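Moving a cream-white vanity with an attached mirror across a glossy floor

Posted in Furniture & Floors

Tyagi
I need to shift a cream-white vanity table to the opposite wall. It has curved carved legs and an oval mirror in a scrolled frame. The floor has a gloss finish, and I would like to keep it that way. The vanity weighs roughly 80 pounds. A cream-white cabinet or drawer unit and a round side table stand next to it and will go too. Can I slide the vanity on felt, or does it have to be lifted? And does the mirror come off first?

Vikas Nigam
Lift it. Curved legs are weak against side loads. The joint at the top of the leg takes all of the force when you push from the tabletop, and old glue tends to fail there first.

Take the stool away, clear the top completely, and empty any drawers. Check the back of the mirror. Most are held by two uprights screwed into the rear rail of the table. If yours is, have a second person hold the frame while you back the screws out, then store the mirror upright against a padded wall. Do not lay it flat.

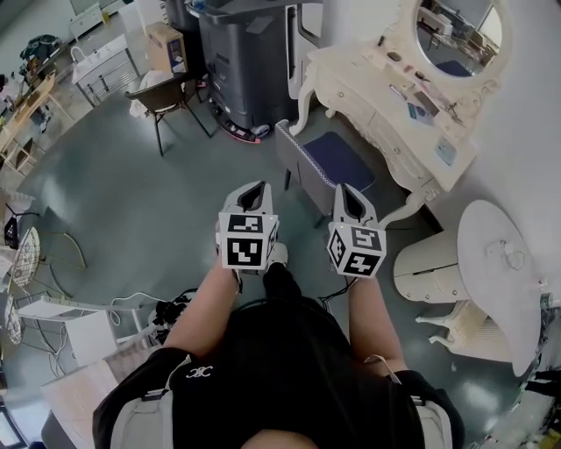 With the mirror off, one person goes at each end and grips the apron under the top, never the carved work. Measure the path beforehand. I allow 26 inches clear on either side of the piece, and any loose cables on the floor get coiled and moved first. Set all four feet down together — a single foot landing early will mark a gloss coating.

The round table can be carried by its column if the top is fixed. Check for play before you trust it. If the cabinet has drawers, pull them and number them in pencil on the underside.

Rizal Pattinasarany
Felt pads are fine if the floor is clean. I slid mine on a blanket, no damage. Vacuum first, grit is what scratches.

Vikas Nigam
A blanket works for the cabinet or drawer unit if its feet are short. I would still not use one under the vanity with the mirror attached. The weight sits too high.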